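Budgeting for a second arm: spare fingers, wrist cameras, what am I forgetting?
Forum > Home and Small Lab Robotics > Buying and Planning

nipon_p
May 10, 2019
Hi all, I have to hand in a shopping list for June and I'm going in circles. We run one arm on household stuff (kitchen counter, luggage, that kind of thing) and want a second one. The arm itself is quoted and done. It's everything hanging off the end of it that I can't get a number on! Kekavmont wants 376 for a set of fingers with the wrist camera bracket included, Stornalis is cheaper but you buy the bracket separately and I haven't gotten a straight answer about shipping.

Wrist view of ours working on the handle of the white appliance, so you know what size of thing we're grabbing:

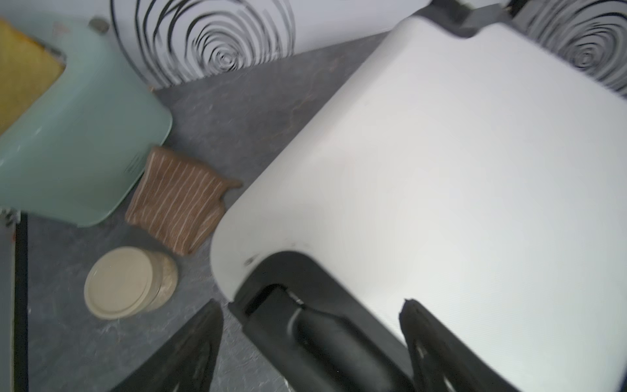

Wrist cam, kitchen counter. Look at the inside of the left finger.

So you see the scuffing. My question is how many spare sets I should put in the budget. I wrote down 6 and my boss Yupin laughed at me.

slawek_g
Six is not crazy. We went through 5 sets in our first year and I was glad I'd bought ahead, because the supplier changed the mounting holes halfway through (ask me how I feel about that). Get it in writing that spares will fit the arm you have now. And are yours all the same shape? The right one looks notched at the top.

dundska_dan
I'd go the other way. Buy two sets, keep the rest of the money for cameras and cables. Scuffs are cosmetic until something slips. You're going to kill a cable long before you kill a finger, we've replaced 17 cables and I still have original fingers on one arm.

slawek_g
Cosmetic for you maybe, you're moving cardboard boxes all day. Smooth plastic handles are a different story. Once the grip surface goes you spend your afternoons adjusting force settings and blaming the software.

dundska_dan
Fair, it is mostly boxes. But I'd still want to see it slip before I spent the money.

nipon_p
Haven't kept track of slips at all, which I guess is my homework. The thing I'm more worried about is thin stuff. Jaruwan wants zippers and latches on the list of jobs for the new arm, and I don't know if that means a second type of finger or just more patience. One more from the same place, over the suitcase with the fingers on either side of the zipper track: 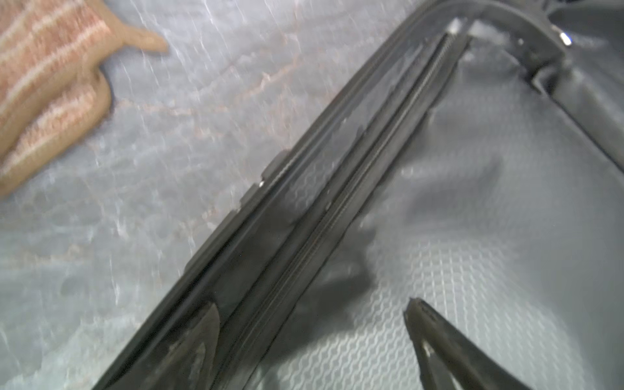
Replies, page 2

natnael.d
For zippers I would budget a narrow set, no question. Those tips taper nicely but there's not a lot of room between the teeth and that rim. Khamphan sells tips that slide over what you already have, and they'll send you a sample pair if you write and ask nicely (I did!). Put a line in for lighting too. Dark case, dark fingers, dark zipper channel... your camera has to find all that, and a lamp costs less than a better camera.

slawek_g
+1 on the lamp. Disagree on slide-over tips, I had a pair work loose on me. Bolt-on or nothing.

natnael.d
Did you use the screws that came with them? Mine have one on each side and they've stayed put.

slawek_g
There were screws??

nipon_p
Ha, ok. New list is four regular sets, one narrow set, a lamp, and a pile of cables so Dan doesn't yell at me. Sample pair requested from Khamphan. I'm still waiting on Stornalis about the shipping and I'll post the totals once they write back.

dundska_dan
Get the cables with the right-angle plug if they have them. The straight ones stick out and catch on everything.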